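Parallel jaw vs soft fingers for bread

zamegashie
2020-11-15
Comparing the Bomitz parallel jaw with the Drultora soft fingers on a bun and a plaited loaf. The bun is easy with either. On the loaf the Bomitz slips if the pads close on a ridge. Stroke is 50 mm, force set to 30 per cent.

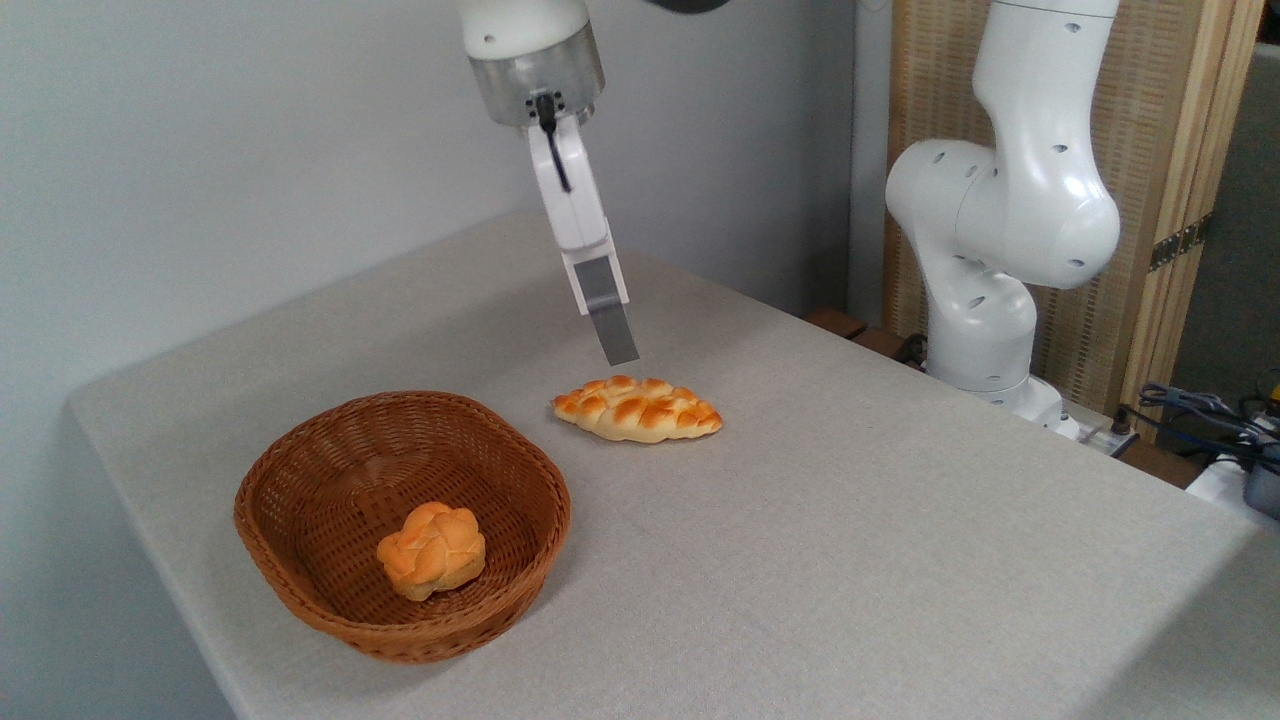 I ran 14 picks at each wrist angle. Tilting the wrist helped more than extra force did.

inder_k
Force is the wrong variable. Close across the short axis, in a crease, and 30 per cent is plenty.

stockdale227
Disagree. You won't find the crease reliably from a fixed camera. Soft fingers every time.

zamegashie
The Drultora needs more clearance each side than I have next to the basket. Will try inder_k's approach tonight.

inder_k
Lower the closing speed as well. The default is far too quick for food.

stockdale227
Still say you'll be changing fingers by December.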